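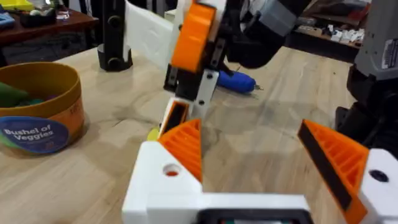 Faint dark marks on a light wooden tabletop: sand it or leave it?

Forums > Timber and Furniture > Finishing > Tables and benches

**pale_grain** wrote, October 2026

Good evening to all. I have a question regarding my work table. The top is a light wood with a pale grain, which I like very much, but there are a few faint darker marks in it. They are not deep. When I pass my fingernail over them I feel nothing.

I bought the table second-hand in Wulline, and the seller could not tell me which kind of timber it is, or what finish was put on it. It is 765 mm deep. I have already tried warm water with a little dish soap, and then a soft eraser. The marks remained the same.

My plan is to sand the whole top with 180 grit and to apply Irnen hard oil in the natural colour. Is this reasonable? I would prefer not to make the top more yellow than it is now.

**dunnyduck** wrote:

Leave it mate. It's a work table. You'll put new marks in it by the weekend.

**Tolv_bench** wrote:

I cannot agree with the above. If the table will be oiled anyway, it is better to clean the marks first, as the oil makes them stand out more. But please find out before sanding if this is solid timber or veneer. Look at the end of the board. Does the grain continue over the edge and down the side? If it stops at the corner, put the sander back in the cupboard.

**pale_grain** wrote:

Thank you both. I went under the table with a torch. On the short side I believe the grain continues, but there is a rounded edge and I am not fully certain.

**quollhouse** wrote:

Some of those could just be in the timber, a mineral streak or a bit of a knot starting. Do they follow the grain? Marks that run with it are usually natural. Rings and blobs are usually from someone's cuppa.

**pale_grain** wrote:

One of them follows the grain, I think. The others I would call small smudges. I had not considered that they could belong to the wood.

**Tolv_bench** wrote:

Then I would do a small trial in a corner at the back. Sand by hand with 180, with the grain, and wipe off all the dust. If the smudge becomes lighter after a few strokes, it was in the old finish. Afterwards go over it with 200 or finer before the oil.

About Irnen natural: on my own light shelf it became warmer in tone than I had wished. Wolde has a white-tinted oil which kept the colour much better for me. Lurkgate stocks it in the small tin.

**dunnyduck** wrote:

Wolde is dear for what it is and it goes blotchy if you're heavy handed. Water-based matt poly, two coats, done. Still reckon you should leave it.

**Tolv_bench** wrote:

Polyurethane is good until it is scratched, and then one must repair the whole surface. With oil I repair only the spot. But I admit that the white tint needs to be wiped very carefully.

**pale_grain** wrote:

I will try the corner on Saturday and buy only the small tin. If the natural streak stays, I will be content to keep it.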